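About Jaltholm Golf and Country Club

Jaltholm is a members' club with an 18-hole course, a practice ground and a short course for juniors and beginners. Visitors are welcome on most afternoons and may book through the golf office or the website.

Our History

The club began as a nine-hole course laid out on grazing land above the river by the Ghaffari family, who owned the farm and continued to cut hay between the fairways for several seasons. The second nine was added when the lower meadows were drained. The original farmhouse remains in use as the clubhouse. Its kitchen, dining room and terrace have been extended over the years, and the old dairy is now the golf shop.

Ownership passed from the family to the members, who hold the club through an elected board. The day-to-day running of the club is the responsibility of the General Manager, Nazanin Babaei, and her staff.

The Course

The course is a par 71. The opening holes run along the ridge and are exposed to the wind, particularly in spring and fall. From the sixth tee the ground drops toward the river, and the next five holes are played among alder and birch. The 14th is the best known hole at Jaltholm. It is a par 3 of 159 yards, played across a pond to a green that slopes from back to front, and members generally advise taking one more club than the distance suggests. The closing holes return uphill to the clubhouse.

Greens are mown daily in season. The course normally remains open until the end of November, after which temporary greens may be in use. Winter tee times begin at 9:00 a.m., or later if there is frost on the ground.

Instruction

Thanakorn Sangkhawat is Head Professional and directs all teaching at the club. Private lessons are offered in half-hour and one-hour sessions and may be taken on the practice ground or on the course itself. Group classes for new golfers run through the summer, and clubs can be borrowed from the golf shop at no charge.

The junior program is open to the children of members and to families from the surrounding towns. Juniors are placed by experience and move up when their instructor considers them ready. Those who hold a handicap may enter club competitions with the permission of the Head Professional.

Practice Facilities

The practice ground has 14 covered bays, a grass tee that is open from May to September, 2 putting greens and a chipping area with a bunker. Bays are equipped with the Drivus ball-tracking system, and players may save their results to a personal account. Balls are dispensed by token. Tokens are sold in the golf shop during opening hours and at the bar in the evening.

Membership

The club offers full, weekday, junior and social membership. Applications are considered by the board four times a year, and each applicant is asked to play a round with a current member before a decision is made. Members of Jaltholm also enjoy reduced green fees at Favora Golf Club under a standing arrangement between the two clubs.

Dress and Conduct

Golf attire is required on the course and the practice ground. Soft spikes only are permitted. Mobile phones should be silenced on the course and may be used freely on the terrace. Players are asked to repair pitch marks, rake bunkers and allow faster groups to play through.

Contact

The golf office is open daily in season from 7:30 a.m. The telephone extension for tee times and visitor bookings is 1555. Inquiries about membership should be addressed to the General Manager in writing.
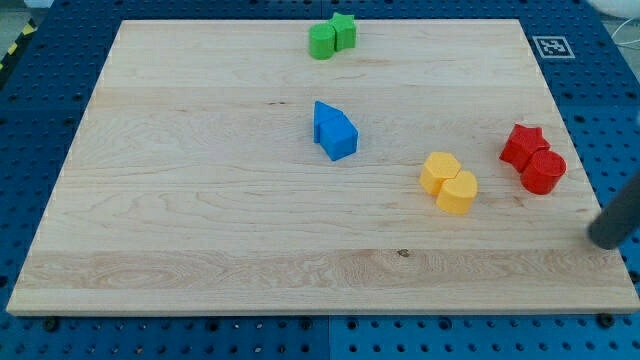

Lesson requests may be left at the golf shop or sent to the Head Professional by email. Parties of more than eight players are asked to contact the office before booking, so that tee times and dining can be arranged together.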